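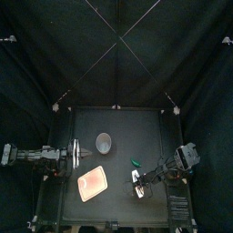 I had been looking forward to the Clutereo open day since July, when Yolandi Kruger mentioned it at the end of a talk and I wrote the name on my hand so I wouldn't lose it. I like robots, I have always liked robots, and I had never once stood close to one that wasn't vacuuming my hallway. The main thing they were showing was a table with two arms, one on each side, and black curtains hung around it on three sides. I had expected food to be part of it somehow, and there it was: an orange cutting board turned at an angle, a gray bowl farther back, and one small green pepper (or a very good likeness of one) lying over by the right arm. The job was to get the pepper into the bowl. That's it! I could have watched it all afternoon, and I more or less did.

Nosipho Molefe ran the demo and she was great at it, mostly because she talked to us like neighbors. She let the thing go without any speech first. The right arm moved in, slowed way down near the pepper, and sort of felt for it — I know it wasn't feeling anything, but that's how it looked from where I stood. The first grab missed and the pepper rolled over. A kid next to me groaned out loud. The arm backed up, came in again a little steeper, and got it. People clapped, me included, and I'm not a person who claps at things.

What I hadn't understood before going is how much of the work is just doing the same thing again with everything moved over a bit. Nosipho said they had done 567 runs on that one task, and she could tell us which kinds of starts still gave it trouble. Bowl too close to the board was a bad one. Pepper pointing straight at the gripper was another. She let a few of us come up and pick where the pepper should go, and of course everybody tried to be mean about it. I put mine tight against the edge of the board, stem end up on the rim. It took three tries and a long pause in the middle where I was sure it had given up, and then it lifted the pepper as neatly as you please. I was so happy for it.

The part with both arms was harder. The idea is that one arm holds the bowl steady while the other drops things in, or one passes to the other across the middle. The handoff worked 8 times out of 10 while I was there, and the two it lost were both drops right at the end, when one gripper let go a hair early. Joon-young Ban, who writes the software for the handoffs, was standing at the back and winced every time. I asked him afterward what he'd fix first and he said timing, then cables, then timing again. The cables get stiff and tug on the wrist, and the arm has to learn to live with that.

There was a second room with older stuff. They had a gripper from a project called Pudis that looked like a pair of salad tongs, and Lachlan Rankin let me open and close it with a hand lever. It's stronger than you'd think! He also had a box of worn-out fingertips, all scuffed in the same spot, and I think I liked that box as much as anything else in the building. He told me which ones had been through dishes and which had been through vegetables, and once he'd said it I could kind of see the difference.

A few practical things if you want to go next time. The sign-in sheet was already at 141 names when I got there, so go early, the demo room is small and the second row sees mostly shoulders. Parking is behind the building and the door is on the side you don't expect. Coffee was free and pretty good. They're planning another day once the new task is running, something with folding towels, and Nosipho said she'd put the date up on the Clutereo page when they have it. I've already told my sister she's coming with me.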